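About Sedavis

Home – What we test – About us – Contact

Sedavis is a small testing workshop in Renby. Firms that build household and shop-floor robots send us their machines, and we find out whether they can do the chores in the brochure. Mostly they can do the chore in the brochure, on the brochure's table.

We were set up by Yao-tsung Chien, who had spent nine years in warehouse automation and still carried his own boxes. There are now 8 of us, plus a kettle that has never needed a software update.

Can a robot tidy your kitchen yet?

Some of it, slowly. In the year to June we logged 2,012 attempts at ordinary jobs: clearing a table, sorting a drawer, restocking a shelf. Of these, 534 were finished without a person stepping in. Our clients call this promising. Their mothers-in-law might use another word.

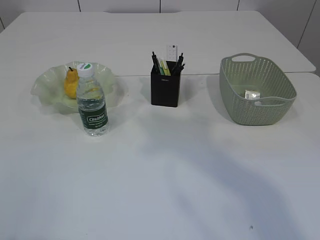
Our table tests come in grades, and the early ones are meant to be dull. A machine is asked to fetch, move or put away the sort of thing any home or office collects. A pear in a wavy glass bowl is a fair opening question, and a clear water bottle standing in front of it makes it a harder one. People tend to reach round the bottle. Machines like to think about it first.

Full reports go to the client. Shorter ones go to Fatlow, our newsletter, named after the lane we work in. Visitors are welcome by arrangement – please wash up your own mug.

Page last updated March 29, 2024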